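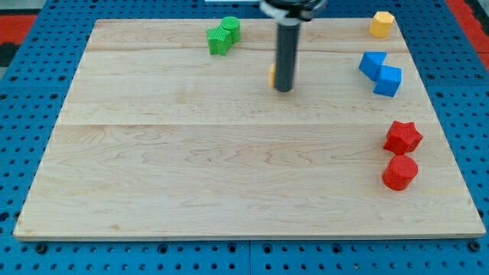 Pale maple grain on blue

About Etemwood Soccer School

Print this page | E-mail this page

Hi, I'm Cletus, and if you've ever called the school about a lost shin guard or a rained-out session, you've probably talked to me already. I'm the director of coaching, and I also answer the phone, write this website and order far too many cones. My wife told me the old About page read like the back of a cereal box, so I've had another go at it.

We're a soccer school in Dunmore for kids and teenagers, plus a bunch of grown-ups who play on weeknights and complain about their knees. We teach people to play and we put on small-sided leagues so they've got somewhere to use it. We aren't a travel club. We don't hold tryouts, and I don't have a trophy case to show you (there's a shelf, and it has a kettle on it).

How I got into this

I played left back for a college team that lost a lot. I was quick and I could tackle, and my left foot was fine, but put me in the middle of the field with my back to somebody and I was hopeless! Then when I was twenty-four a friend dragged me to a futsal game in a church gym over in Surkberg. Five a side, a small heavy ball, no walls to bounce it off. I got taken apart by a dentist in his fifties. He kept rolling the ball away from me with the bottom of his shoe and laughing, and I drove home thinking about it the whole way.

I went back the next week, and the one after. Inside a year I was coaching the under-tens there, mostly because the man who had been doing it moved to Ohio and handed me his whistle in the parking lot. I did that for four seasons, got my licenses, and then started Etemwood with one rented gym and eleven kids, three of whom were brothers.

The name comes from the street the first gym was on. People ask if it's a forest. It's a street with a tire shop.

What we play

From November until the spring we're indoors, and it's all futsal. When the fields dry out we go outside, and we play small-sided games there too, up to seven a side for the older groups. I get asked every single year when we're going to "move up" to eleven a side, and the answer is that your kid's school team or travel club can do that, and we're happy to share players with them. A lot of our families do both. Just tell us the schedule so we don't have a nine-year-old playing three games in a day. (It has happened. She was fine, she ate an entire pizza.)

The futsal league is called the Faketti League. That one needs some explaining. One of our first players couldn't say "fake" without adding to it, so every time he did a step-over he'd yell "faketti!" and run the wrong way. Everybody started doing it. When we had to write something on the form to book the gym, that's what went down, and now it's on the T-shirts. That player is in college and claims he doesn't remember.

In the Faketti League every team plays every week, and we reshuffle the teams halfway through the season. Parents hate the reshuffle for a week or so and then they get over it. We do keep score. Kids always know the score anyhow, and I'd sooner have it up on the board than have them argue about it in the van. What we don't do is publish standings for anybody under ten.

How the sessions go

A normal session is an hour and a quarter. Kids come in and start playing right away, two against two, three against three, whoever's there. There's no standing in line waiting for Coach to finish setting up. After that we work on one thing, and I mean one, for maybe twenty minutes. It could be receiving on the back foot, or when to leave your player and go help. Then we play again and see if any of it shows up.

Goalkeepers get their own half hour with Coach Benny, who is left-handed and very patient. Everybody under twelve takes a turn in goal, and yes, that includes the ones who cry about it. Some of our best keepers cried about it.

I talk less than I used to. When I was new I'd stop a game every two minutes to make a point and draw arrows in the air, and one night a dad filmed it, and I watched it back and counted how long I'd been going on while ten kids sat on the floor picking at their laces. Ouch. Now the coaches get thirty seconds and then the ball's moving again.

How big we've gotten

Bigger than I planned! We had 785 players on the books last season across all the age groups, and our league secretary, who loves this stuff more than I do, tells me we've put on 3,516 games since the Faketti League began. I'd like to say I remember every one of them. I remember the one where the fire alarm went off in a penalty shootout, and the keeper saved it anyway and wanted it to count. It counted.

We use 2 indoor courts in Dunmore these days, both on the same site, and the outdoor fields behind the middle school. Parking at the middle school is tight. Please don't park on the grass by the tennis courts -- the groundskeeper has my cell number and he uses it.

The coaches

Most of our coaches are part-time and have other jobs. We've got a nurse, a pair of high school teachers, a guy who drives a snowplow (hard to schedule in January, as you'd imagine) and several former players who came up through the school and now coach the little ones. They all have background checks and first aid training before they run a session, and new coaches shadow somebody for half a season. I watch each of them work a few times a year and we go get a burger after and talk it over. They watch me too and they're not gentle.

If you played at any level and you like kids, get in touch. If you only like one of those things we should still talk, there's a lot of equipment to carry.

Money

League and training fees are on the Fees page, and they cover court time, referees, the shirt and insurance. If the fee is a problem, write to me directly and we'll sort it out. You don't have to fill in a form about your income or tell me your life story. We set aside part of every season's fees for this and I'd much rather it got used.

We also run a shoe swap at the start of each season. Indoor shoes need flat soles and no studs, and kids grow out of them in what feels like ten minutes, so bring the old pair and take a bigger one. Small sizes go fast. We're always swimming in size fives, don't ask me why.

Parents on the sideline

I like parents, I am one. My daughter plays in the under-fourteens and has asked me not to coach her group, so I don't, and I stand with the rest of you and keep my mouth shut, or try to. Cheer for everybody. Leave the referees alone, because a lot of ours are sixteen and it's their first job. If something bothered you in a game, sleep on it and call me in the morning. I pick up early.

Come try it

The first session is free and you don't need to book for the under-eights, just turn up ten minutes ahead with water and flat shoes. Older kids should e-mail first so we can put them with a group that fits. Adults, same thing, and please be truthful about how long it's been. We had a fellow tell us he "played recently" and he meant the nineties. He had a great time, and he's in the over-forties team now, the one that beat Surkberg in the winter final and has been unbearable ever since.

See you at the courts,
Cletus Obi
Director of Coaching

Print this page | E-mail this page

Contact us | Copyright Etemwood Soccer School, Dunmore | Page updated May 16, 2019 | Back to top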